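**Lining drawers with brown paper: paste or no paste?**

**rawan_z** wrote:

Hello all, I've finally brought my gran's chest of drawers home from Letmont and I'm so pleased with it, but the insides smell of mothballs and old soap and somebody (my uncle, I suspect) has glued in floral vinyl that comes away in sad little flakes. I'd like to put plain brown paper in instead. Do you paste yours down or just lay it in? There are five drawers and I paid 50 for a big roll at Hijazi, so I'd rather not spoil it!

**Siham D** wrote:

Oh lovely, I do like a brown paper drawer. Never paste, is my advice. Cut it a whisker small, crease the edges with the back of a spoon and let it lie. I change mine every March when the jumpers go away, and it takes me one cup of tea and half a radio play. If you paste it you'll be scraping again in ten years, exactly as you are now.

**Ruba Akl** wrote:

I'm going to disagree with Siham, very fondly. Loose paper creeps. You shut the drawer on a sock, the sock drags the paper, and by summer it's all bunched at the back with a button under it. I use a thin wheat paste, only along the front edge and in the corners, and it soaks off with a damp cloth when you want it gone.

Let the paper lie flat overnight before you cut it, whichever way you go. Off the roll it wants to curl up and you'll never get a straight line.

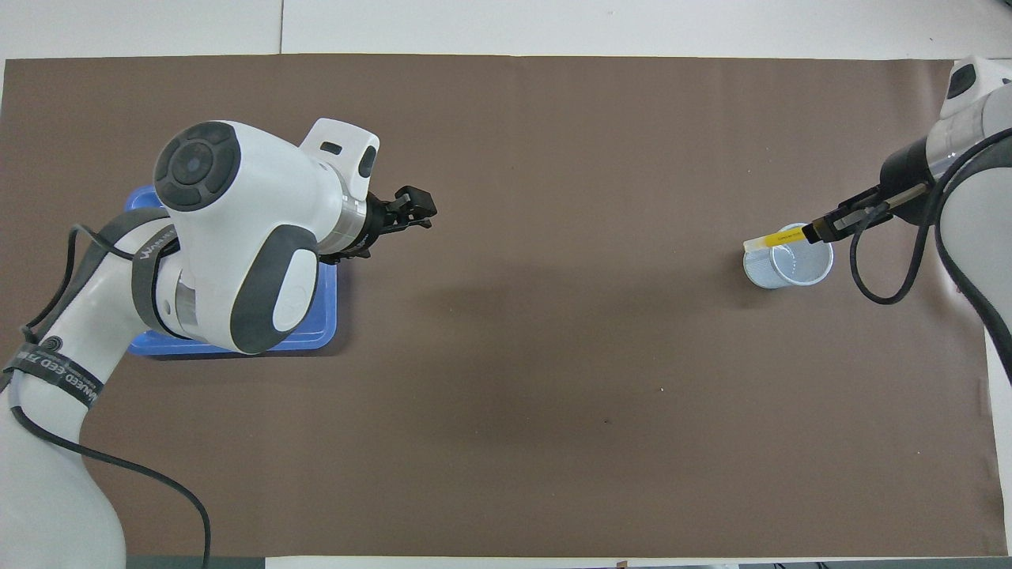

Yara Nseir wrote that she was with Siham on the paste, having once fed a whole family of silverfish with it, and that two drawing pins at the back would stop any creeping.

**Ruba Akl** wrote:

Drawing pins! In a gran's drawer! Yara, I'm shocked. Silverfish mean damp, and I'd look at the wall behind before blaming my poor paste.

**rawan_z** wrote:

You're all very kind. I think I'll go loose in the four deep ones and try Ruba's paste in the top one, where the small things live. Does anybody know how to shift the mothball smell first? I've had the drawers out in the yard for two afternoons and it's better but still there.

**Siham D** wrote:

Bicarb in a saucer, one in each drawer, and leave them a week.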